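Dodosel Project: Gallery
Spreading with two arms

Dodosel is a small research project on how a robot can learn to handle soft food with a simple tool. In this part of the work we study spreading jam on bread. The task looks easy, because most people do it every morning without thinking. For a robot it is difficult, as the bread moves, the knife slides inside the gripper, and the jam is never in the same place two times.

Our method is called Palacios. A person first guides the arms through the whole task, and we record 48 of these demonstrations. After this the robot tries alone. When a try begins to go wrong, the person takes the control for a short moment, corrects the motion and gives it back. Only these short corrections are added to the training data. We wanted to know if a few corrections can do the same work as a much larger set of full demonstrations.

For comparison we trained a second policy with 300 full demonstrations and no corrections at all. Both policies were tested by Gemma Pagano and Josué Leite, with the same table and the same kinds of bread. The Palacios policy needed 27 corrections before it reached the level of the large set. We were surprised by this number and repeated the training with 3 different random seeds, and the result stayed close.

What we count as success was discussed for a long time in the group. Emerson Pimentel wanted to measure the area of bread that is covered. Kelly Teixeira preferred to look also at the bread itself, because a slice with a hole in it can still have good coverage. In the end we use both: the covered area, and a simple yes or no for damage. The policy stops when the coverage does not grow any more, or when the time is over.

The weak point is still the pressure. Our arms have no force sensor at the fingers, so the policy must guess the contact from the cameras and from the position of the joints. On toasted bread this works well – the surface is hard and the knife does not sink. On fresh bread the same motion can pull the crumb, and most of the corrections were made there. Anderson Magalhães is now preparing a version with a softer control of the wrist, and we will add the results to the Skasach page when they are ready.

The text under each photo is by Kelly Teixeira. If you want to use a photo in a talk or in teaching, please write to us before, and name the project.
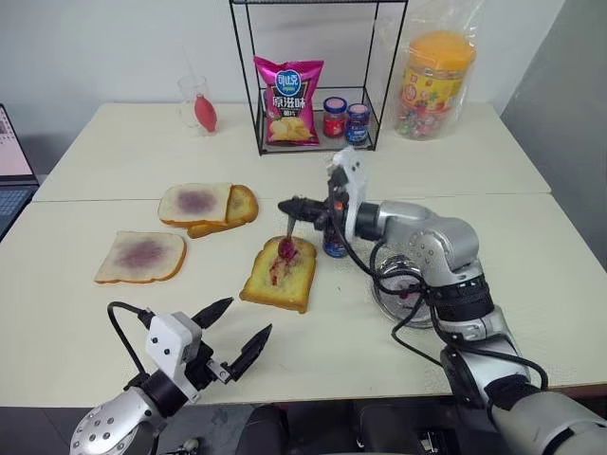

Tool use / Soft food

Red jam on toast, with the knife in the right gripper. The line down the middle is uneven and most of the slice is still bare. In our task the first stroke only puts the jam down, and the next strokes must bring it to the sides.

The left gripper is open and holds nothing. In Palacios the left arm may steady the slice, but the policy decides this alone and it is not part of the score.

The slices with purple jam show how different the coverage can be: on one there is a stain in the center, on another a broad smear across most of the middle. For a slice of the second kind the area score is already high, and then the edges become the interesting part.

Back to all categories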